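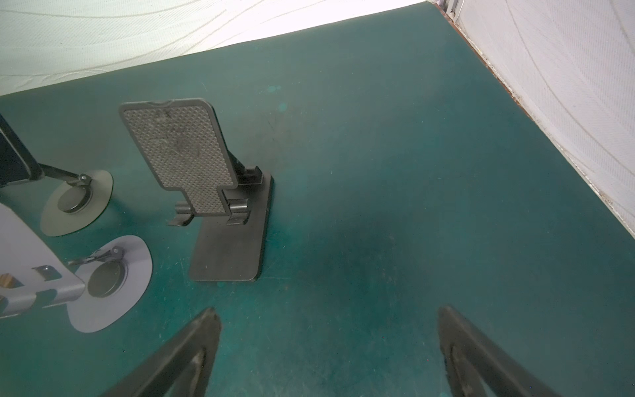 # Lindon brings its slow-dried lemon peel to home kitchens this July

Anyone who grew up in a house where somebody cooked will know the jar at the back of the cupboard – the one with the strips of dried peel in it that came out for stews, for rice puddings and for a cold. At Lindon we have been filling jars like that for restaurants for five years now, and we are very happy to say that from July we shall be filling them for everybody else as well.

Our new dried lemon peel is made from fruit grown in the Domínguez groves, where the trees are left unwaxed and unsprayed after flowering and the lemons are picked a little later than most people would pick them. The skin is thicker by then and a good deal more fragrant. It is pared by hand at our kitchen in Jistudberg, laid out on racks and dried slowly for 108 hours at a low heat, after which it rests in closed tins until the sharpness has softened into something rounder, with a faint bitterness at the end that we are all very fond of.

"My grandmother dried hers on a string over the stove, and it took as long as it took," says Fidel Iturra, who founded Lindon and still does a fair share of the paring himself. "We went through over 124 batches before I was willing to put a jar in front of my own family. The early ones tasted of hay, and my sister told me so."

Cooks who have only ever used fresh zest may be surprised by how differently the dried peel behaves. It wants time and a bit of liquid. A strip dropped into a pot of lentils or a lamb stew at the start will give itself up gently over the whole cooking, and a strip ground with salt makes a lovely rub for roast chicken. Dalibor Jurčo, our head of recipes, puts it in his plum jam and would like everyone else to try it too. His recipe is printed on a little card tucked under the lid, along with one for a plain lemon rice that takes hardly any effort at all.

The peel will be sold in two sizes, a small jar for the curious and a large one for those who already know they will get through it. Both will be stocked by Uria shops and sold over the counter in Jistudberg, where we'll be brewing lemon peel tea through the month for anybody who cares to stop for a cup and a chat. 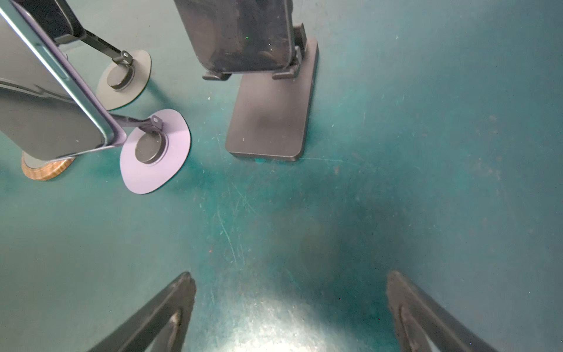 **Do I need to soak the peel before I cook with it?**

Soak it for ten minutes in warm water if you mean to slice or chop it, and keep the water for the pot. For soups, stews and tea it can go in dry, straight from the jar.

**How should it be kept?**

Keep the lid on tightly and the jar somewhere cool and dark. The peel will go on deepening in colour and flavour, and many of our restaurant customers prefer it that way.

Shops and restaurants wishing to place an order, or to ask for a tasting jar, are warmly invited to write to Fidel Iturra at the Lindon kitchen, Jistudberg.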